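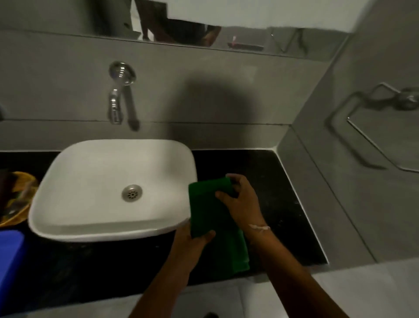 Hand towel fold for a narrow vanity, vessel sink

Forum: Housekeeping and Turnover > Bathrooms

grout_line
We turn over 22 units at the Kurilville building. All have a vessel sink on black stone with a narrow strip of counter beside it. Current spec is a hand towel folded in thirds, laid flat next to the amenity basket. Guests put the towel down wet, it sits against the back seal, and the sealant discolors. I want either a smaller fold or a different location. What are people using?

dalen_ops
Fold in half lengthwise, then in half again across. Fold to the front, loose edges to the wall. On a 60 cm towel that gives a pad you can stand behind the basket or lay beside it. We use the same fold in all the Dalen units and the footprint is small enough to stay clear of the sealant.

halfbath
Disagree with laying it on the counter at all. If there is a rail or ring, the towel goes on it. Terry lying flat on polished stone dries on one side only.

grout_line
There is a chrome holder on the side wall, open-ended loop. A thick towel slides off the open end if it is hung off center. I had 13 complaints last quarter about towels on the floor. 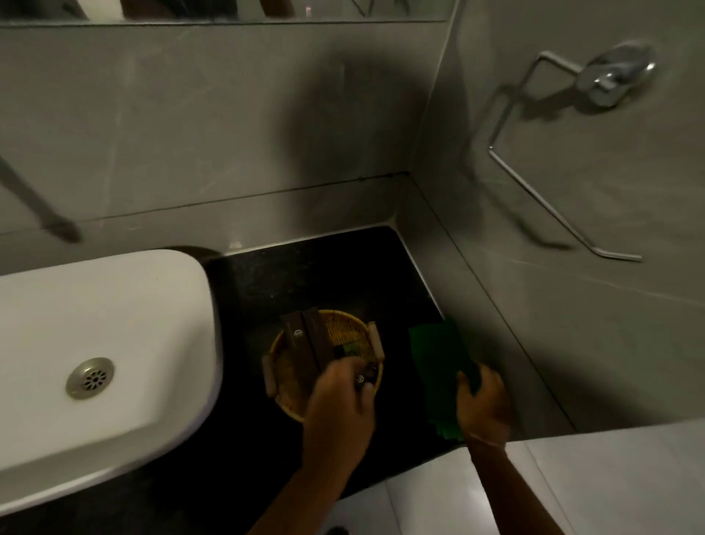
Side wall holder and basket position, black counter.

halfbath
That type holds fine if you hang the towel folded once lengthwise with equal drop on both sides. Four layers on the rod is too many. Two is correct.

quartzite_q
Separate point. Put the basket in last. Rattan holds moisture at the base and leaves a tan ring on light stone. On black granite you won't see the ring, but you will feel it. My order is:
1. Everything off the counter.
2. Spray and wipe, back corner first.
3. Dry with a second cloth.
4. Check the seal line.
5. Basket, then towel.

dalen_ops
Agree with the order, except that I restock the basket before it goes back. Packets upright, any logo facing out. Doing it on the counter drops crumbs of rattan on a surface you just dried.

grout_line
Tried the half-and-half fold on Thursday in unit 121. The pad is compact, but the lower layer slumps when you lift it by the corner. It needs a hand underneath. Terry has too much give for a sharp crease unless it is pressed.

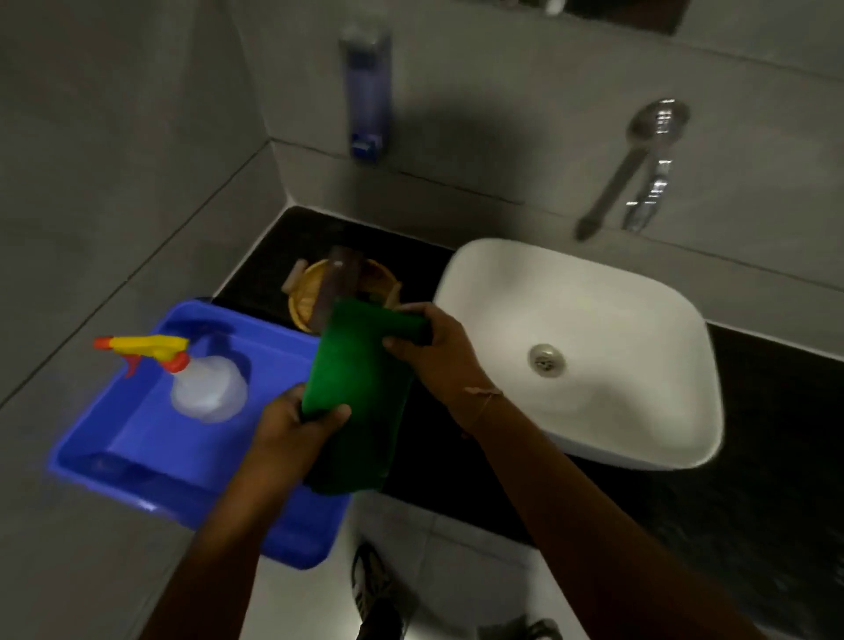

I also timed it against the thirds fold, and the difference is a few seconds per room, so labor is not a factor either way. What matters to me is whether the pad keeps its shape until check-in at 4 p.m. With a Cleltano mid-weight towel it did. The heavier ones we bought for the Flaltmont units opened up by noon.

halfbath
Then your problem is towel weight. Hang the heavy ones, fold the light ones.

quartzite_q
Two standards in one company means the wrong one gets used half the time. Pick one towel.

grout_line
Budget says we use up the heavy stock first. Going with halfbath's split for now: heavy on the holder, two layers, light ones folded beside the basket. Does anyone have a neutral cleaner that doesn't leave pale smudges on polished black? Ours does, even after buffing.

dalen_ops
Check your dilution. Smudging on black is usually too much product. Cut it by half, then wipe once with plain water.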